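Chapter 8
Placing Loudspeakers in Small Halls

Before we speak about mixing desks and microphones, we must speak about where the loudspeakers stand. A good loudspeaker in a wrong place gives a poor sound, and no control on the desk can fully repair this.

Our first case is the assembly hall in Trorbridge, which has 53 seats and a low ceiling. In April the technician Shadi Atallah moved both main loudspeakers out of the corners. In a corner, the two walls and the floor reflect the low notes back into the room, and the bass becomes strong but unclear.

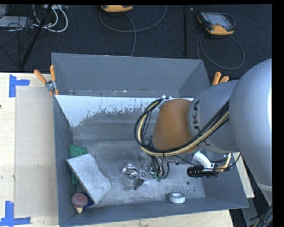

After the move, the speech was easier to follow in the back rows — but the bass was weaker, and the Hijazi trio, who played there later, asked for a subwoofer. It was placed on the floor, against the front wall, and set to work below 80 Hz.

In this chapter you will learn how to choose the height and the angle of a loudspeaker, and how to find places in a room where the bass is too loud or almost missing. Section 8.1 begins with height. As a first rule, the high-frequency driver should point at the heads of the listeners in the middle rows, and the path to them should be free of obstacles.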